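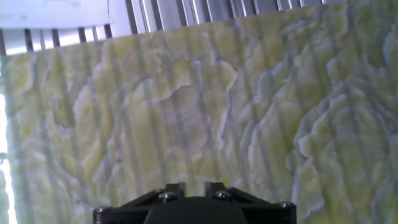

Pelia P2 Panel Handling Cell

Product group: slab and panel automation
Supplied by Zasivex, Altthorpe

The Pelia P2 is a robot cell for moving translucent stone and stone-look panels between rack, inspection and packing. It is built for shops that handle decorative sheet in mixed sizes and cannot stop the line for a changeover on every order.

Work at hand

Veined panels in pale green, yellow and cream are hard to judge under ceiling light alone. With light coming through from behind, seams and shading can be checked across the face. The arm approaches with the wrist camera forward, and the operator reads the surface on a monitor at the station. Dark upright bars behind a panel show through as soft gray stripes. Operators are trained to tell these apart from marks in the material before grading.

Specifications

Maximum panel length: 3,000 mm
Panel thickness: from 15 mm
Working height at station: 420 mm above floor, lower edge of panel
Operators per shift: 2
Camera position: wrist mounted
Control: fixed pendant, with key switch for manual mode

What changes for staff

Before the cell, panels are pulled and turned by hand, usually by the same people who grade them. After installation, lifting is assigned to the arm and grading stays with the operator. Job descriptions should be revised before start-up. The standard package includes operator training in three parts: safe entry, manual recovery and image grading. Staff who previously worked only at the rack can be trained for the station. No programming knowledge is required for daily use.

The arm does not accept or reject a panel. Every grade is entered by a person and stored with the order number.

Options

Kováčik edge guard set, for panels with unpolished edges
Second monitor for the packing bench
Extended cable set for stations away from the main cabinet

Delivery and service

Orders confirmed after January 2022 ship with the revised pendant. Older cells can be refitted during the September service visit. Spare parts are held in Altthorpe. For a layout drawing, send floor dimensions, panel sizes and the position of any windows near the station.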